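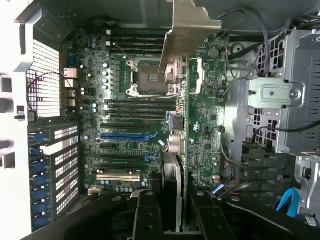 Plurkex Open Tower Case, Long-Term Review

Reviewed by Kieran Rowbotham
Posted Jul 29, 2021

I bought this case in May to rehouse a workstation board that had outgrown its old enclosure. The board is a big green one with a single LGA socket, eight memory slots split into two banks of four, and six expansion slots, the last of them a plain old PCI slot. Boards like this are cheap now and still useful, but they are hard to find a home for. Most current cases are designed around smaller boards and a glass side panel, neither of which I need.

Parnovico sells the Plurkex in two sizes. I have the larger one. There is also a version with a power supply included, but I already had one and can't comment on theirs.

Getting the board in

The tray is the best part. I laid the tower on its side, set the board down bare and had the screws in within 20 minutes. There was enough clearance on all sides to get my fingers around the edges. The standoff positions are stamped with small letters that match the chart in the manual. The chart is correct, and I wish I could say that about the last case I owned.

I would recommend installing the board with no cooler and no memory, then adding those afterward. A tall cooler makes it hard to see the screw hole nearest the rear ports. With the socket open you do have to watch where you put the screwdriver. A dropped screw on bare socket contacts can end the project, so I kept the screws in a dish well away from the case.

The memory slots sit on both sides of the socket on this board, one bank above it and one below. In some towers the drive cage blocks the ends of the slots. I had no trouble here. All eight modules went in with the board mounted, and the latches opened fully.

Ventilation

The rear panel has a square-hole mesh over the fan position. It is stiff and doesn't buzz. The holes are small, so dust collects on the inside after a few weeks and needs a brush. I run one 200 mm fan in front and the stock fan at the back. I haven't measured temperatures in any careful way, but the fans stay at low speed during normal work, and the expansion area no longer gets uncomfortable to touch after a long render.

Cables

This is where the case loses points. There are only two openings behind the board, and one of them is partly covered if your board is a large one. The fan lead ends up crossing the board near the rear ports. You can tie it down, but the nearest tie point is further away than it should be, and the supplied ties are too short to reach. I used my own.

The front panel leads are 60 cm long. That was enough for this layout, with a little slack. If your headers are in an odd spot, measure first.

Expansion slots

All the slots lined up with the openings in the back. I tried a graphics card in the blue full-length slot and an old capture card in the PCI slot. The graphics card went in straight. The capture card needed its bracket pushed over slightly before the screw would catch. It may be the bracket and not the case. Mafalda Aguiar has the same tower at work and says hers took four cards without any pushing.

The slot covers are reusable and held by plastic latches — a small thing, but I have cut myself on the snap-out kind more than once.

Finish and edges

The inside edges are rolled where your hands go. The cutouts in the frame are clean, though I found one burr near the bottom and took it off with a file. The side panel slides on without a fight if the case is on level ground. Two of the thumbscrews had rough threads. Parnovico mailed replacements and didn't ask for photos.

Compared with the Irnier

I also looked at the Irnier tower, which costs a bit more and has better cable routing. Its memory side is tighter and it ships without slot covers. For a smaller board I would probably choose the Irnier. For a full-size workstation board the Plurkex gives you more room to work.

Good: roomy tray, accurate standoff chart, solid mesh, reusable slot covers.
Bad: poor cable openings, short ties, rough thumbscrews.

Rating: 4 out of 5. I would buy it again for this board.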